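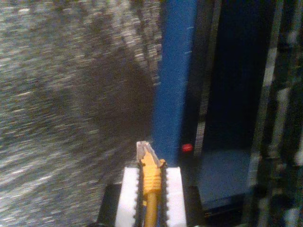

Tuvetti wrote:

> Our operators at Drovurbridge would like to know whether demonstrations
> in which the arm is moved quickly should be kept or discarded. We have
> 73 so far for the network cable task, and the wrist view is smeared in
> many of them during the approach. Is there also a minimum number
> expected from each site?

The project office has reviewed this question with Flisix and replies as follows.

Fast demonstrations are to be kept, provided that the cable remains between the fingers and the operator did not release the controls before the end of the attempt. Blur during travel is acceptable. Operators are asked to slow down for the last 10 seconds before insertion, when the plug and the port should both be readable in the wrist view.

Each site is expected to deliver 400 accepted demonstrations by the end of February. Of these, 40 may be recorded by hand guiding; the remainder must be recorded by remote control. Attempts in which the plug is turned the wrong way and then corrected count as accepted and should be marked "recovery" in the log.

Sites using the Marquez control handles should recalibrate them at the start of every shift. A revised operator sheet will be sent to this list. Questions on the log format should go to the list and not to the project office.

Project Office, Remote Demonstration Program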